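4.2 Equipment planning and purchase

The budget for the handling station was fixed in May, before the final list of tasks was known. For this reason we divided the purchase into two parts. The first part covered the arms, the grippers and the table, and the second part was kept open for spare parts and for changes that the first trials would suggest. Margarida Carrilho prepared the list of requirements together with the document room at Cesbridge, where the station was going to be used.

We received offers from three suppliers. Nuvness offered the lowest price for a complete station, but the grippers were designed for boxes and could not close fully on thin material. Zerkgate offered a more expensive gripper with a service contract, and Lâm offered only the grippers, without arms. We compared the offers over a period of 20 months, which is the length of the project, and we included the cost of spare fingertips, cables and training of the staff. The purchase price alone gave a different order of the suppliers than the full cost.

The main technical question was if one arm would be enough. With one arm the station would cost 17 percent less, and the table could be smaller. However, a large part of the material at Cesbridge is printed paper such as brochures and company profiles. A single sheet bends under its own weight when it is held at only one corner, and a camera then has difficulty to read it. With two grippers at opposite corners the sheet can be kept open, although it is still not completely flat (Figure 3).

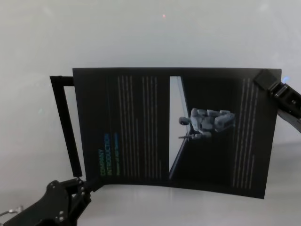

Figure 3. Two-gripper hold on a dark printed sheet with the title "COMPANY INTRODUCTION". The grippers hold the sheet at diagonally opposite corners.

We therefore decided for two arms and reduced the budget in other places. The second camera was removed from the list, and the table was taken from an older project. Nnamdi Akande proposed to buy the fingertips in one order of 300 pieces, because the supplier gave a lower unit price for this quantity. We did not follow this proposal completely. The shape of the fingertip was still likely to change, and a large stock of the wrong shape would have been a loss.

Delivery time was also a part of the plan. The arms were promised in 14 weeks and the grippers in less than half of this time, so the grippers were first tested on a simple hand-operated stand. This test cost little and it showed us that the cable of the gripper needed more free length than the supplier had written in the manual. We changed the order for the cables before the arms were shipped. The remaining money in the open part was assigned to maintenance, and its use is reported in Section 6.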